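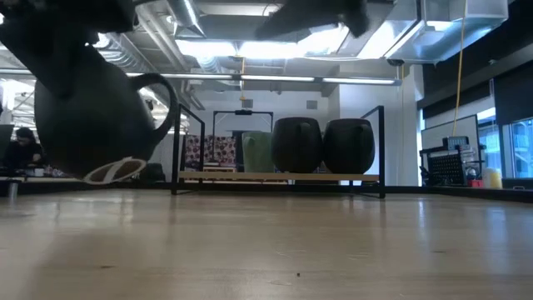 A black teapot with curved handle. Teapot not included.

Etolness Black Tea, loose leaf, catering bag
Article no. 361
Sold by: Rasmont Tea and Coffee Supply

Etolness is our daily black tea for places where many people drink from the same pot. It is a blend of two teas from the same importer, Cordeiro, with whom we work since we opened the shop. The leaf is small but it is not dust, so it gives colour quickly and stays out of the cup if you use a normal strainer. The taste is strong, a little malty, and it takes milk very well. Without milk it is also good, but then please brew it shorter.

We have made this blend first for a canteen in Grosbridge which wanted one tea for the whole day. They found our breakfast tea too heavy in the afternoon, and the light Ceylon too thin in the morning. Etolness is between these two. Later other customers asked for it, and in January it became a regular article.

Which bag do I need?
The catering bag is 1 kg, with a zip closure and a paper label where you can write the date of opening. There is also a small bag of 250 g if you want to try it at home. The tea in both is the same, only the small bag is packed by hand in our shop, so the delivery can take one day longer.

How to prepare
Warm the pot with hot water and pour this water away.
Put in one heaped teaspoon of tea for each mug, and one more if your water is hard.
Pour on freshly boiled water. Do not use water which has stood for a long time in the kettle.
Wait four minutes for tea with milk, or three minutes without.
Stir once, then pour through the strainer.

If the pot must stand on the table for a longer time, take the leaves out. The tea becomes bitter after 7 minutes and milk does not repair this any more.

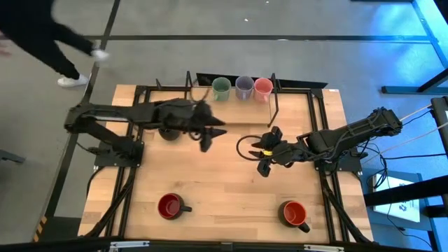

Storage
Keep the bag closed, dry and away from coffee and spices. Tea takes smells very easily, and a cupboard above the cooker is the worst place for it. A closed bag keeps its taste for 24 months. After opening we advise to use it within three months. It will not be bad after this, but it will be flat.

Details
Weight: 1 kg or 250 g
Type: black tea, small leaf
Caffeine: yes
Flavouring: none
Carton: six catering bags

Price and delivery
The price on this page is valid from May 4, 2022 and includes VAT. Full cartons are sent without delivery cost. Single bags go by normal parcel. If you order regularly, please ask Neville Whiteley in our office for a standing order. You can change or stop it by e-mail until the day before we send.

Questions from customers

Can I use it for iced tea?
Yes. Take double the quantity of leaf, brew three minutes, strain, and pour over ice. It can become cloudy in the fridge, but the taste stays the same.

Is there a version in tea bags?
Not at the moment. We have tested one, but the paper gave a taste that we did not like.

Do you have it without caffeine?
Not this blend. Please look at our rooibos, it is also nice with milk.
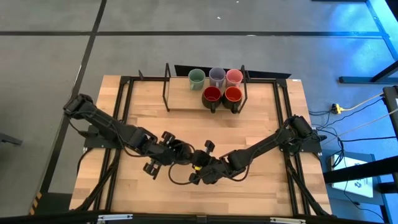

Mugs in sage green, lavender-grey and pink, with two dark ones in front. Mugs are not part of the delivery.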